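**Stand: Sonntag, 30. März 2025**

Wer zum Semesterbeginn ins Wohnheim in Jumitz zieht, bekommt ein möbliertes Zimmer und eine Gemeinschaftsküche. Bettzeug, Geschirr und Lampe bringt man selbst mit. Vor dem Kauf lohnt ein Blick auf die Inventarliste, die mit dem Mietvertrag kommt.

Bücher gehören in kleine Kartons, Kleidung und Bettwäsche in den Koffer. Zeugnisse, Immatrikulationsbescheinigung und Mietvertrag kommen in eine Mappe, die im Handgepäck bleibt.

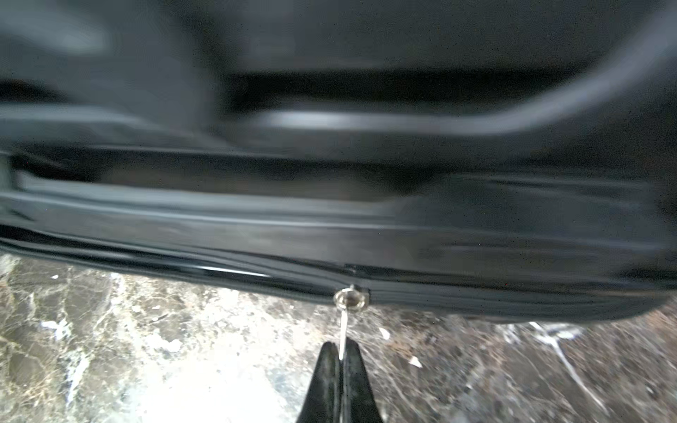

Von allen Unterlagen vorher eine Kopie machen und getrennt einpacken. Die Kaution von 200 Euro wird vor der Schlüsselübergabe überwiesen, den Beleg ausdrucken.

Im Kühlschrank hat jeder ein Fach. Dosen mit Namen und Zimmernummer beschriften, am besten mit Malerkrepp, das hält und lässt sich wieder abziehen. Töpfe nach dem Kochen gleich spülen und mit aufs Zimmer nehmen.

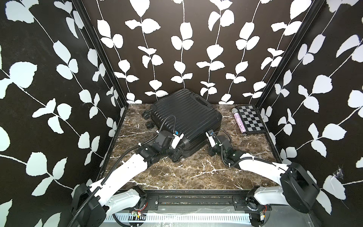

## Schreibtisch und Lernplatz

Tisch quer zum Fenster stellen, Lampe bei Rechtshändern nach links. Skripte nach Fach in Stehordner sortieren, Loses am Freitag abheften. Flecken von Textmarker gehen auf lackierten Platten meist mit etwas Spiritus weg, vorher an der Unterseite testen.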